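Section 3: Planning and Budgeting for a Two-Arm Table Station

3.1 Before you request a quotation

Complete the steps below before sending the order form to Lalimel. Orders received without a signed site sheet are returned.

1. Measure the table. Record the length, the depth and the shape of any curved edge.
2. Decide where each arm will be mounted. Mark both positions on the floor plan, together with the full reach of each arm.
3. List the objects to be handled. Include household items of different sizes and surfaces.
4. Confirm the power supply and the cable route. Allow 10 per cent spare length on every cable.
5. Enter the totals on the site sheet and have it signed by the budget holder.

Note: Trays, bowls and small tools are not supplied with the Umero package. Enter them under local purchases.

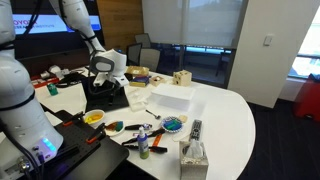
Figure 3. Two arms at a shared table, with the gripper over a black tray.

3.2 Setting the budget

The fixed items are the arms, the mounts and the grippers. Local purchases are often left out of a first estimate – allow 1480 pounds for these in the first year, and enter replacements separately.

1. Enter the fixed items from the current Lalimel price list.
2. Add the Clarka service plan if the station will run for more than 80 hours a month.
3. Add the cost of storage for objects not in use. A crowded table makes resetting slower.
4. Send the completed sheet to Anitha Chettiar for approval. A second signature from Raghavendra Unnithan is required where floor fixings are planned.

Caution: Do not order mounts until the table has been measured in its final position. Mounts drilled to order cannot be returned.

Caution: Keep chairs and walkways outside the marked reach of both arms.

Note: Sheets approved by the end of November are charged to the current year. For the Lobo gripper option, quote part number 53 on the order form.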